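Search recipes, tips, how-to
6 min read
21 shares

Choosing and Looking After a Cutting Board
May 9, 2025

A cutting board gets more use than almost anything else in the kitchen, and most people buy one without much thought. A poor board dulls knives, slides on the counter and holds on to smells. A decent one lasts for years with a few minutes of care a month.

Size comes first. Buy the largest board that will fit flat in your sink, or at least fit diagonally. Small boards are fine for a lemon or a clove of garlic, but chopping an onion on one means half of it ends up on the floor. Measure the sink before you go to the store.

Wood. Maple, walnut and cherry are all good. They are hard enough to resist deep cuts and soft enough to be kind to an edge. End grain boards, where you cut into the ends of the fibers, are the gentlest on knives but cost more and weigh more. Edge grain boards are cheaper and easier to lift. Avoid very soft woods such as pine for daily chopping.

Bamboo. It is light, cheap and does not soak up much water. It is also harder than most wood boards, so expect to sharpen a little more often.

Plastic. Good for raw meat and fish, as it can go in the dishwasher. Once the surface is covered in deep scores, replace it. Food gets down in the grooves and no amount of scrubbing gets it all out.

Glass and stone. Use them for serving cheese. They will ruin an edge in one evening.

Keep two boards if you have the space, one for raw meat and one for everything else. My neighbor Kalkidan Gebremichael keeps a third only for onions and garlic, and her fruit salad is better for it.

Washing. Scrub with hot water and dish soap right after use, rinse, wipe with a towel and stand the board on its edge to dry. Never leave wood soaking in the sink and never put it in the dishwasher. Wash both sides even if you only used one. A board that gets wet on one face and stays dry on the other will cup.

Smells and stains. Sprinkle coarse salt over the board, rub it in with half a lemon, leave it for five minutes, then rinse. For beets or turmeric you may need to do it twice. White vinegar works on fish.

Oiling. Use food grade mineral oil. Olive oil and vegetable oil go rancid. Warm the oil a little by standing the bottle in hot water, pour on a small puddle, and rub it in with a clean cloth, including the sides and any handle. Leave it overnight and wipe off what has not soaked in. Do a new board once a week for the first month and then once a month. In dry weather it may want more. Mine always looks thirsty by August.

To check whether a board needs oil, flick a few drops of water on it. If they bead up, leave it alone. If they sink in and leave dark spots, oil it.

Sanding. Light knife marks can be taken out at home. Start with 100 grit paper, go with the grain, and finish with something finer. Wipe off the dust with a damp cloth, let the board dry fully, then oil it as if it were new. Deep cracks that go right through are not worth fixing.

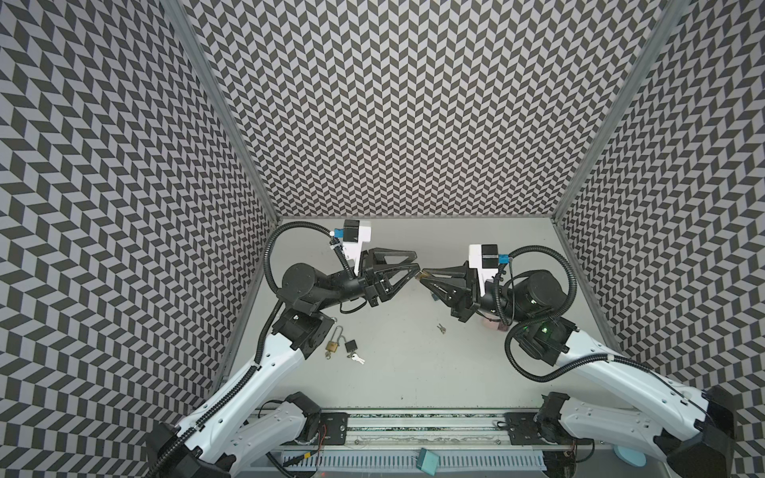
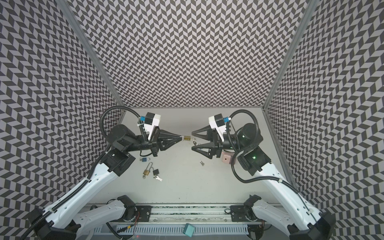
Stopping a board from sliding is the last thing, and it matters more than the rest. Wet a dish towel, wring it out well, lay it flat and put the board on top. A piece of rubber shelf liner does the same job and can be rinsed and used again. Press on each corner before you start. If the board rocks, it has warped, and you can sometimes bring it back by laying it hollow side down on a damp towel overnight. Clear the space on both sides too, so your arms can come in from left and right and meet over the middle. Most people work with the board shoved up against the toaster and one elbow tucked in, and that is how fingers get nicked. A plain, pale counter is a help when you are wiping up — crumbs and drips show.

Store boards upright with air on both faces, away from the stove. A cheap file sorter inside a cabinet holds three or four. Do not stack them flat while they are still damp.

Mulugeta Adugna
142 shares
6 comments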